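욕실 세면대 배수관 직접 청소하기, 업체 안 부르고 끝낸 후기 겸 방법 정리

안녕하세요! 이번에는 미루고 미루던 세면대 배수관 청소 이야기예요. 손만 씻어도 물이 찰랑찰랑 고여 있다가 한참 뒤에야 내려가는 그 답답함, 아시는 분들은 아시죠? 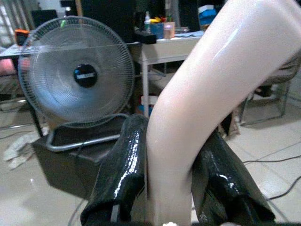 저희 집은 올봄 3월부터 슬슬 물이 느려졌어요. 처음엔 뜨거운 물만 몇 번 부어 보고 '음, 좀 나아졌네' 하고 넘어갔는데 여름이 되니까 냄새까지 올라오더라고요. 시중에 파는 배수구 세정제도 한 통 써 봤어요. 딱 일주일 괜찮고 다시 원상복귀... 그래서 결국 세면대 밑으로 기어 들어가기로 했습니다.

겁부터 먹지 않으셔도 돼요. 저는 전구도 겨우 가는 사람인데 혼자 했어요. 다만 집집마다 배관 모양이 조금씩 다르니까 분해하기 전에 휴대폰으로 사방에서 찍어 두세요. 저는 정면에서 한 장만 찍어 놨다가 조립할 때 와셔 방향이 헷갈려서 바닥에 앉아 한참을 들여다봤어요 ㅠㅠ

준비물

고무장갑, 양동이(세면대 밑에 들어가는 낮은 것), 헌 수건 두 장
못 쓰는 칫솔과 가늘고 긴 병 세척 솔
주방세제, 베이킹소다 조금
첼라 또는 워터펌프 플라이어(손으로 안 풀릴 때만)
새 고무 패킹

패킹은 꼭 사이즈를 확인하고 사세요. 저는 대충 눈으로 보고 골랐다가 안 맞아서 철물점에 두 번 갔어요. 새 패킹 두 개에 2000원 들었고요, 이게 이번 작업에 들어간 돈 전부예요. 기존 패킹이 말랑하고 갈라진 데가 없으면 그대로 다시 써도 되긴 하는데, 저는 분해한 김에 바꾸는 쪽을 추천해요.

1. 밑을 비우고 물을 잠가요

세면대 아래 물건을 다 빼세요. 저희 집은 샴푸 리필이며 안 쓰는 비누곽이며 별게 다 나왔어요. 그다음 냉수, 온수 밸브를 시계 방향으로 돌려 잠급니다. 배수관만 빼는 거라 꼭 잠가야 하는 건 아니지만, 습관처럼 수도를 틀 가족이 있다면 잠그는 게 마음 편해요. (네, 저희 집엔 있습니다.)

2. 양동이를 놓고 트랩을 풀어요

배수관이 U자나 S자로 굽어 있는 부분이 트랩이에요. 거기엔 늘 물이 고여 있어서 풀자마자 쏟아집니다. 양동이를 바로 밑에 두고 수건도 깔아 두세요. 너트는 손으로 먼저 돌려 보시고, 꿈쩍도 안 하면 헝겊을 감은 다음 플라이어로 살살요. 플라스틱 너트는 힘껏 조이면 금이 갈 수 있어요!

위쪽 너트를 먼저 풀고 아래쪽이나 벽 쪽을 푸는 순서가 저는 편했어요. 너트를 빼면 안쪽에 패킹이 끼워져 있는데, 빠지는 순서대로 수건 위에 나란히 늘어놓으세요. 나중에 정말 고마울 거예요.

3. 벽 쪽 구멍은 막아 두기

관을 빼고 나면 벽이나 바닥으로 이어지는 구멍이 그대로 열려요. 하수구 냄새가 확 올라오니까 비닐봉지에 헌 천을 넣어 꼭 막아 두세요. 안으로 쏙 빠지지 않을 만큼 크게 뭉쳐야 합니다. 그리고 이때 위에서 물을 틀면 안 되고, 양동이에 받은 물도 그 세면대에 버리시면 안 돼요. 글로 보면 웃기죠? 근데 제가 진짜 그럴 뻔했어요.

4. 드디어 청소

비위가 약한 분은 마음의 준비를 하세요. 머리카락이랑 비누 찌꺼기가 뭉쳐서 시커먼 덩어리가 돼 있습니다. 큰 덩어리는 휴지로 집어서 쓰레기봉투에 버리고, 관은 미지근한 물에 주방세제를 풀어 18분 담가 뒀어요. 왜 하필 18분이냐면... 커피 마시고 오니까 그만큼 지나 있더라고요. 굽은 안쪽은 병 솔을 양쪽에서 번갈아 넣어야 닿아요. 마지막으로 칫솔에 베이킹소다를 묻혀 나사산 사이를 닦아 줍니다. 여기 때가 남으면 너트가 비뚤게 들어가서 물이 새기 쉬워요.

팝업(물마개)도 같이 꺼내서 씻으세요. 돌려서 빼는 타입도 있고 그냥 위로 뽑히는 타입도 있어요. 저희 집은 범인의 절반이 여기 감겨 있던 머리카락이었어요.

5. 다시 조립하기

구멍을 막았던 천부터 빼고요! 찍어 둔 사진을 보면서 역순으로 끼웁니다. 너트를 먼저 관에 넣고, 그다음 패킹, 그다음 연결이에요. 너트를 빼먹고 연결부터 해 놓으면 다시 다 풀어야 합니다. 처음부터 한쪽을 꽉 조이지 말고 양쪽을 느슨하게 걸어서 각도를 맞춘 뒤에 번갈아 조여 주세요. 손으로 단단히 돌린 다음 공구로 아주 조금만 더, 그 정도면 충분했어요.

6. 누수 확인

밸브를 열고 세면대에 물을 가득 받았다가 한꺼번에 내려 보내요. 그동안 마른 휴지로 연결 부위를 하나씩 눌러 보면 새는지 금방 알 수 있어요. 저는 위쪽에서 한 방울씩 맺혀서 풀어 보니 패킹이 살짝 씹혀 있었어요. 다시 끼우니까 멀쩡! 그래도 하룻밤은 밑에 마른 수건을 깔아 두고 아침에 한 번 더 만져 보세요.

자주 물어보시는 것들

얼마나 자주 해야 하냐고 물으시면, 집에 머리 긴 사람이 몇인지에 따라 달라요. 저는 물 내려가는 소리가 달라지면 팝업만 먼저 빼서 청소하고, 트랩은 그래도 느릴 때 풀 생각이에요.

세정제를 부은 직후에 분해하는 건 절대 하지 마세요. 고여 있던 약품이 손이나 얼굴에 튈 수 있어요. 이미 부으셨다면 제품 설명서대로 물로 충분히 흘려보내고 날을 바꿔서 하시는 게 좋아요. 세정제끼리 섞어 쓰는 것도 안 됩니다.

다 청소했는데도 느리다면 벽 안쪽 배관이 막힌 걸 수 있어요. 그건 저도 못 해요, 그럴 땐 업체를 부르세요.

아, 그리고 배수구에 얹는 거름망도 하나 들였어요. 동네 가게에서 1000원 주고 샀는데 아침마다 머리카락이 걸려 있는 걸 보면 왜 진작 안 샀나 싶어요. 혹시 팝업이 도무지 안 빠지는 분은 댓글에 어떤 타입인지 적어 주세요, 제가 아는 데까지는 같이 고민해 볼게요!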